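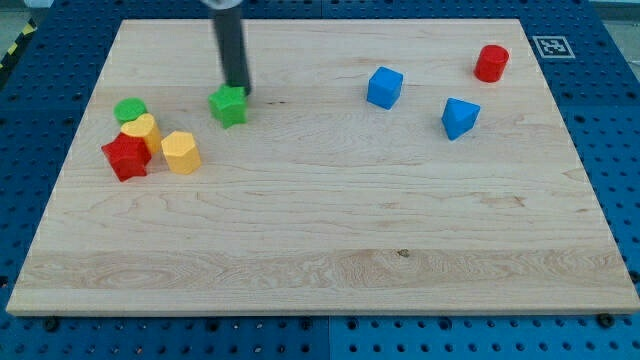 The Brolthorpe exchange lost its upstream link at 4:15 in the morning. The night engineer saw the route to Stavutov drop from the table, then the one to Vudorberg. Latency on the backup path through Mohmand rose from 45 milliseconds to 428.

She opened a session on the edge router and read the log. The neighbor had stopped answering, and the hold timer had expired. She cleared the session. It stayed idle.

One host at Stavutov still replied. Its address was in a block retired in April. She sent 100 packets and got 115 replies.

She ran the test again with the same result. The extra 15 carried valid checksums and sequence numbers she had not yet used.

She wrote the numbers down, set the next test to start at 101, and pressed Enter. The router returned one line: duplicate request, already answered.

She opened a ticket and set the priority to low.

We use cookies to improve your reading experience. Accept | Manage settings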